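About Us

Home — About — Stations — Data requests — Contact

Karkcombe Weather started as a rain gauge on a school roof. Still got the gauge. These days we run 12 stations up and down the valley and send out a local forecast every morning, bank holidays included.

Who we are

Small outfit. Fathima Matubbar set it up after years of teaching geography and being asked every single week if the fete would be rained off. Adebayo Omoregie looks after the instruments and the website (sorry about the website, new one due in June). Plus 2 part timers over the winter when the roads get bad.

What we do

Daily forecast, free, by email before breakfast. Frost warnings for growers. Monthly rainfall tables going back to the first gauge. Wind readings from Josinden ridge, which the gliding lot seem to like. Schools can borrow a kit — thermometer, gauge, wet and dry bulb, a box of worksheets — just ask early, summer term goes fast.

Our climate, quickly

Wet on the west side, a good bit drier once your over the hill. Josinden had 608 mm last year, low for them. Sea fog in spring, sometimes all day at the harbour while its bright sunshine two miles inland. Snow hardly ever settles below the church. People moving here always ask about the wind. It's windy.

Where the numbers come from

Our own stations, read automatically, checked by eye. The Tetitz station is at 93 metres and was moved away from the trees, so be careful comparing old figures with new ones. Gaps are left as gaps. We dont fill them in.

Paid work

Site reports for builders and insurers, event forecasts, that sort of thing. Pays for the free stuff. Prices on request.

Getting in touch

Email best. Phone mornings only — leave a message, one of us will ring back. Adeyemi House, upstairs, ring the lower bell.

Page updated 10/4/24

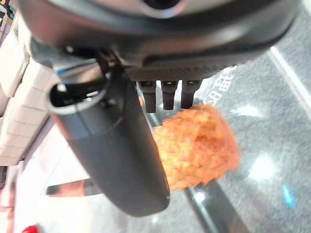 Gripper and finger tips, close up.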